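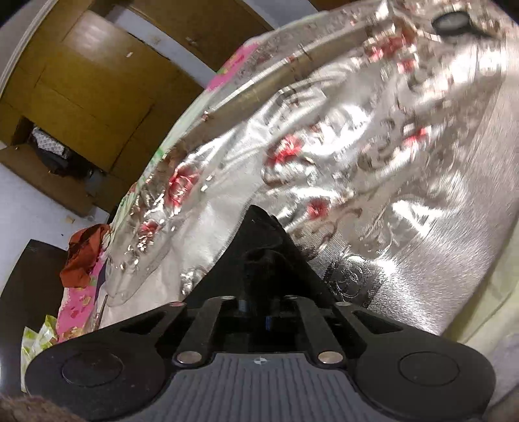 Keeping a hand-held gripper happy on laundry and bedroom jobs

I've been doing cloth work with the same Kukaretti hand gripper since May, mostly on the bed, mostly with whatever comes out of the wardrobe, and I get asked how I keep it running often enough that I thought I'd put it all on one page. If you've got a big two-finger tool with a camera on it and you use it on clothes, foil, plastic bags and so on, most of this will carry over. If yours only ever picks up blocks from a table you can skip the lint part (lucky you).

Before you start

Wipe the fingers. I use a barely damp Rivo cloth, then a dry one, and I do it before the session as well as after. Dust settles on black plastic while it's just sitting there, and a dusty finger slides on anything shiny. No window spray and no furniture polish! I tried polish once and had a week of shirts slipping away from me.

Open and close it slowly ten or so times with nothing in it. You want the same feel all the way through. If there's a catch halfway, stop and find it now, because it'll be twice as bad with a sweater in there.

Clean the camera lens last, with a separate cloth that never touches the fingers. I keep mine in a sandwich bag.

Lint and threads

Soft, fuzzy fabrics are the worst thing for this machine. Fleece, old blankets, anything that sheds. The fibers work their way in where the arms pivot and wind themselves into a little felt washer, and the first you know about it is a stiff close. Every 36 pickups or so I stop, open the jaws wide, and go around each pivot with a dry paintbrush, the cheap stubby kind. Then a wooden toothpick for whatever the brush leaves. Please don't use a pin – it scratches the plastic and the scratch grabs even more lint next time.

Frayed edges are sneaky too. If a cloth has a raw hem with threads hanging off, I snip the long ones before I start. Otherwise one gets drawn into the linkage and you end up pulling the whole piece along behind you.

Canned air is fine for the grooves of a ribbed plate. Blow along the ridges, and tilt the tool so the dust comes out at the bottom and doesn't go up into the works.

Shiny and slippery stuff

Foil sheets and crinkly wrapping take a different touch from cotton. Press in at an angle until you've raised a fold, and close on the fold. Going at a flat part just skates across. The camera has a hard time as well, as everything overhead turns into white streaks, so I switch off the ceiling light and use a lamp at the side. I also set the exposure by hand with the foil in view and leave it alone until I'm done with the foil.

After a foil session check the fingertips for flakes of silver. They come off with a bit of masking tape, sticky side down, dab dab dab.

Dark clothes

Black on black is a pain. When I'm holding a dark garment in dark fingers I can't tell on the recording where one stops and the other starts, so I keep something bright underneath. A pink sheet does nicely.

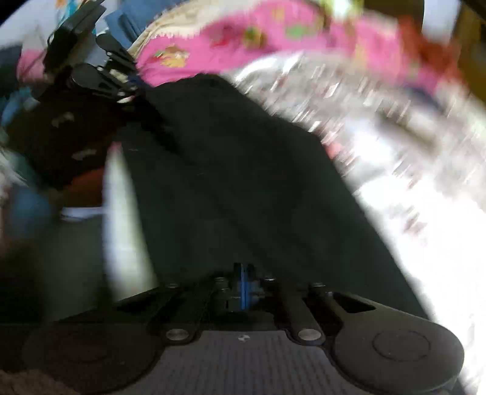
Black garment at the jaws, bright pink print behind it.

Slow down when you lift, too. I used to swing my arm around like I was making the bed in a hurry and got nothing but blur. Now I count to two on the way up.

Tightening up

Side-to-side wobble in the fingers means something has worked loose. Mine goes back to snug with a small hand driver and a quarter turn, no more than that. Do both sides, even if only one seems loose. Put a dot of nail polish across each screw head and onto the plastic next to it and you can see at a glance when one has moved.

I don't touch anything that's riveted. When one of those got sloppy I ordered a new arm from Holanda, up to 90 minutes of swearing to fit the first time and a lot less the second. The part number ends in 229, if you're hunting for it, and they do not put it in the picture list so you have to type it in.

A drop of dry lube on each pivot once a month is plenty. Wet oil collects fluff and will mark a white sheet. Ask me about my good pillowcases.

Putting it away

Jaws slightly open, never clamped shut. Not on the bed, since somebody sits on it sooner or later, and not hanging by its cable. Mine lives on a shelf in a Plivia shoe box with an old T-shirt under it.

I write the date of each lube on the lid in pencil. There are seven on there so far, with one I forgot and made up for in the next line.

Updated February 2022 with the masking tape tip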